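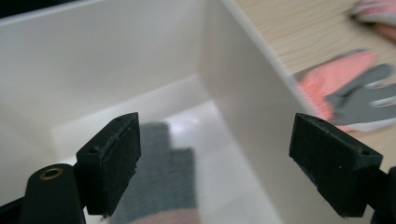 Satska hand unit over the white box, fingers open, glove sorting setup. Look at the edge of the left pad.

From: Kathleen Mulcahy
To: Satska users list
Subject: Re: Width reading jumps to closed with fingers open

Kieran Dunne wrote:

> Quick update for those who have been waiting on this. We went
> through the February recordings from the Ditden bench and pulled
> every take where the width reading drops to zero while the fingers
> are plainly open. It's 41 takes out of 590. In most of them the
> reading comes back by itself within a second.
>
> Folero looked at the log and they think it's pad wear. The pads
> fray, the fibers catch when the fingers come together, and the
> encoder loses its place. They're sending new pads from Scanlon.
> Once those are on I'd like to close the ticket and go back to
> replaying takes on the arm as normal.
>
> Kieran

Kieran, thanks for doing the count, I know how dull that is. But I don't buy the explanation, and I really don't want the ticket closed on the strength of a bag of pads.

The pads are worn, sure. Mine look the same and so do Ita's. Worn pads are the first thing you see when you pick one of these up, so of course they got the blame. What I can't work out is how a frayed edge makes the unit report zero when the fingers are nowhere near each other. If something was catching, I would expect trouble at the moment of contact. By your own description, the fingers are wide apart.

Also, can we please stop writing "comes back by itself" as if that were good news? On the hand unit it's a bad number in a file. On the arm, that number is a command. Bláthnaid was clearing a glove from the box during a replay when the fingers shut on hers. She pulled her hand out and was fine. The log for that take shows the drop to zero, then a jump back up of over 15 mm. She shouldn't have had her hand in there with the arm live, and she says so herself, but the arm shouldn't have closed either. I don't see that incident anywhere in Folero's reply. Did anyone send it to them?

Before anybody calls this solved, I'd like the following looked at.

1. Pads. Fine, change them. But change them on one unit only and leave the other as it is. If both get new pads on the same morning we learn nothing.

2. Linkage arms. Friederike had one brass insert turn under her fingers last month when she was tightening a screw. If an insert can turn in the plastic, the arm it sits in can shift, and I'd much sooner believe that upsets the reading than a bit of fluff. Check every insert on both arms for play, by hand, with the power off. Here's where to look – there's one near the base of the left finger, another farther down that same side, and one on the other arm just below the right finger.

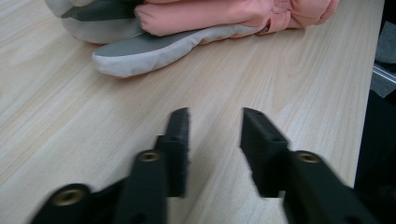
3. Cable. I have asked about this twice. The four bad takes I went through myself all had the operator turning the wrist to reach something. Four is a tiny number and I may be seeing what I want to see, so somebody else should go through the rest and note the wrist angle at the drop. Don't tell them my theory first.

4. The arm side. Whatever the cause is, replay should refuse a width change that large in a single step. It's a simple check and it does not need Folero's blessing. Until it's in, I would like no replay at all with a person inside the tape line, and that includes "just moving a glove over."

As for the offer of the new pads, by all means say thank you. I would also ask them, in writing, what test they ran. Their message to you says they "think" it's wear. I've read it several times and can't find a unit, a bench or a measurement in it. If they've reproduced the drop with worn pads and lost it again with new ones, I'll happily shut up.

Ita, you have the oldest unit of any of us and I don't remember you ever reporting this. Are you on the original cable?

I'll keep the ticket open at my end. Please don't delete the bad takes, even the ugly ones.

Kathleen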